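Workshop Tips: Keeping a Bench Where Robots Open Boxes
Bakdale Shared Workshop, Tips and Upkeep
Posted by Brayan Castaño, 9 December 2018

Most tips pages will tell you how to get wax out of a tablecloth. I have nothing on wax. What I have is a long season of watching two mechanical arms try to take the lid off a box that any toddler could flatten in a second, and a notebook full of small household-grade fixes that made our results better than any of the clever software did. The software people have been very gracious about it.

Some background for those who came here from the glue page. Our project is called Lü. We teach a pair of arms to unpack and repack small retail boxes by having a person steer them through the job many times over, while everything gets recorded, and then training a program on the recordings. In the first full round we logged 3395 attempts and kept 2745 of them for training. The rest were thrown out for reasons that would embarrass any kitchen: sticky fingers, clutter, bad light, a lid on the floor. The tips below come from going back through the rejects and sorting them by cause, an exercise I recommend to anybody who has run out of things to feel bad about.

CLEAN THE FINGERS BEFORE YOU BLAME THE BRAIN

A textured pad is a wonderful thing for holding on to slick cardboard. It is also a nail file, and it will collect every crumb of paper dust your boxes shed. For weeks we had lids slipping out of the grip late in the session and spent our time adjusting the squeeze force. Then somebody took a dry toothbrush to the pads and the squeeze force was fine where it started.

Brush with the pattern, then across it. Use a soft brush, and keep it in a labeled cup, or it will end up cleaning a bike chain. We do ours every 500 grasps and again at the start of the day. Skip the compressed air unless you enjoy moving dust from the pads to the lens.

For the outer shells of the fingers, a barely damp cloth does it. Glossy black plastic shows every thumbprint. This has no effect at all on the results and I do it anyway.

MIND THE SEAMS IN YOUR TABLE

If your work surface is made of panels pushed together, there is a line where they meet, and one panel is always a hair higher. You won't notice it with your coffee. A box being slid sideways at a slow, even speed will notice it every time and turn like a shopping cart with a bad wheel.

Two fixes. Shim the low panel from underneath with playing cards (the joker finally earns its keep), or keep the sliding moves well inside one panel. We shimmed. Tape over the seam sounded smart and made things worse: the edge of the tape became its own tiny cliff, and after a while it curled and began to take part in the experiment.

We also tried filling the gap with a putty sold as Hirkari, on the advice of a man in the paint aisle. It stayed soft for a long while and picked up lint. I'm sure it is lovely for windows.

PALE TABLES, PALE BOXES

White table, white box, white tray, white lid. It looks tidy and photographs like a snowstorm. The edges are hard for a camera to find when the light is flat, and our early recordings had the arms closing politely on nothing at all, an inch to the side of the tray.

Don't repaint the table. Move the lamp. Put your main light low and to one side so each wall of the box drops a soft shadow, and you've drawn your edges for free. We tried a dark mat first. It worked very well as long as there was a dark mat, and the trained program went to pieces on any other table, having concluded that boxes live on mats. If you want the thing to cope with ordinary tables, give it ordinary tables, smudges and specks included.

Which brings me to the specks. Wipe up liquid, scrape off glue, and leave the little marks alone. I spent an evening scrubbing ours off and the next day's trial runs were a shade worse. That's one day, and I wouldn't hang a theory on it, though I did take it as permission to stop scrubbing.

LIDS: THE PART THAT TAKES ALL THE TIME

A well-made box has a lid that comes off slowly, with a sigh. The manufacturer is very proud of that. It is a nuisance for a gripper, which pulls straight up, lifts the whole box, and then drops the bottom half from a height when the sigh finally comes.

What helped us:

Open and close every new box by hand a dozen times before it goes on the bench. You are wearing in the fit, the same as with a stiff drawer.

Let one arm hold the base down while the other lifts. Sounds obvious. Our first operators all tried it one-armed, for style.

Lift one short side first and let the air in. If you have ever opened a vacuum jar by prying the rim with a spoon, you know the move.

Set the lid down somewhere, and decide where before you pick it up. A large share of our rejects were attempts where the lid came off beautifully and then got waved around while the operator looked for a parking spot. The program learns the waving as well. It learned ours with real enthusiasm.

A rub of candle wax along the inside edge of a tight lid works wonders. (So there was something on wax after all.)

PHONES IN TRAYS

We use retired phones for practice, and they go into the tray face-down, camera end always the same way for the easy set and any way at all for the hard set. Face-down is kinder to the glass on top, and the camera bump gives the program something to tell one end from the other. A matte back is a great deal easier than a shiny one. On a shiny one the camera sees your ceiling.

If the phone rattles in the tray, fold a strip of paper towel under it. If it fits so well that no finger can get down beside it, cut a thumb notch in the tray wall, or tip the tray, or do what we did for a week and complain.

Charge the practice phones never. Take out the SIM. Tape over the buttons on any phone that can still turn on. One of ours woke up in the middle of a run and started asking for a language.

SCISSORS AND OTHER GUESTS

Every bench with boxes on it has a pair of scissors on it, in the same way every sofa has a pen in it. I used to be strict and clear everything away before recording. The trouble showed up at testing time, when the program met its first pair of scissors and would not be talked out of reaching for them.

So the house rule changed. Leave a few ordinary things out on purpose, near the far edge, and shift them between attempts. Blades closed, handles where you can see them, and bright handles if you have the choice, so that the human who reaches across in a hurry gets a fair warning. A spare box or two is good company as well. We move ours after every four attempts. More often was better on paper, but people got bored and started building little towers.

The same goes for folks in the background. You can't keep a shared shop empty, and a person walking by in a work shirt is part of the world the arms will have to live in. Ask them to stay on their side of the table and leave it at that.

WHAT CHANGED, FOR THOSE WHO ASKED

We ran the second round in May with the pad brushing, the shims, the side lamp, a fixed spot for the lid and the moving clutter, and with the training program left as it was. Fewer attempts went in the bin. The arms got the lid off more often on tables they hadn't met, and the worst failure, lifting the whole box and dropping it, went from a daily event to a story we tell visitors. I can't tell you which fix did the most. We brought them all in the same week, which is bad science and very typical of a spring cleaning.

If I were doing it over I'd add one at a time, starting with the lid spot, which costs nothing. A small square of shelf liner will do to mark it for the operator during practice. Take it up before you record, or see my remarks on mats.

A last word on speed. New operators go too fast on the lift and too slow on the way down, and both come out of the training just as they went in. I have them hum. Something in waltz time, lid up on the first bar, over on the second, down on the third. It looks ridiculous, and their attempts are kept far more often than those of the people who are too dignified to hum.
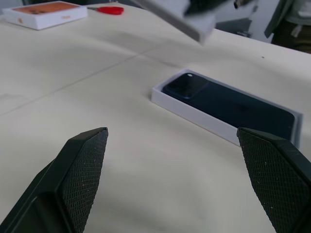

Anyway, the waltz. If it's too slow for your arms, a march will do, but set your lid spot a little farther out to allow for the swing. And brush the pads before you go home. Paper dust left overnight packs down into the pattern, and in the morning you'll need the stiff brush, the one that by then will be out with the bikes.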